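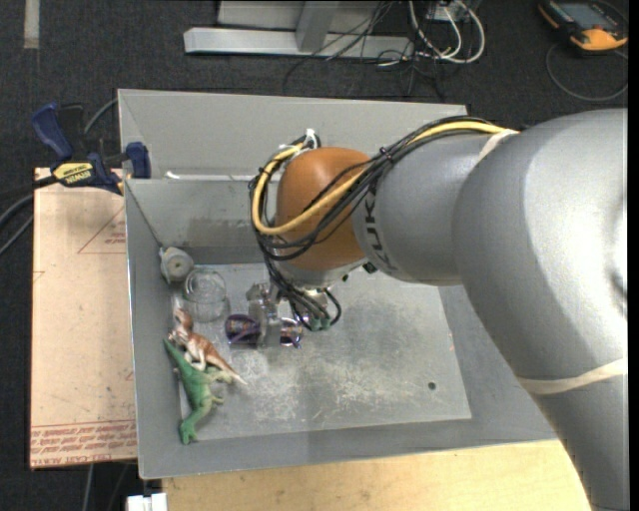
2. Bins and picking area

2.1 Bin type
The grey metal bin is now the standard container for the Londholm picking trial. It is open at the top, with tall sloping walls that bring small items back towards the floor of the bin. The earlier straight-sided boxes from Doolan have been withdrawn, as items that came to rest against the side could not be reached without tipping the box.

The inner back wall has dark scuff marks low down. Scuffing of this kind is treated as surface wear and is recorded at each monthly check. A bin is taken out of use only if the metal is dented or an edge is raised. No bin has been taken out of use in this period.

2.2 Stock
The order placed with Zedeck was for 16 bins. All were delivered in July. Four are held at Grilulville as spares and the rest are at Londholm. Three of the Londholm bins arrived with rough rims and were filed down on site. Zedeck has credited the cost of the labour, and the credit is shown in the July accounts under materials.

2.3 Test items
The item list stands at 128 entries, all of which have been weighed and measured. Entries are grouped by shape (flat, round, long, irregular) and by surface (matt, shiny, clear). The clear group is the smallest and needs more entries before the autumn runs. Soft packs were left off the first version of the list and have been added at the request of the packing team.

Items are tipped into the bin from a tray and are not arranged by hand. The fill level is set by weight. Measuring the depth of the fill was tried and dropped, as the sloping walls made the readings hard to compare between runs.

2.4 Cleaning
Bins are wiped out at the end of each shift with a damp cloth and left to dry upside down. Solvent is used only for label glue. Dust from card packs collects in the corners and has to be brushed out first. The written cleaning procedure has been changed to say so.

2.5 Open points
The lighting above the picking area has not been changed. Glare from shiny packs is still noted in the run sheets, and a quote for matt covers is awaited.

The floor marks showing bin position have worn away at Londholm and will be repainted during the next shutdown.

Spending on this work package is within budget. The unspent part of the transport line is to be carried forward to cover the return of the Doolan boxes.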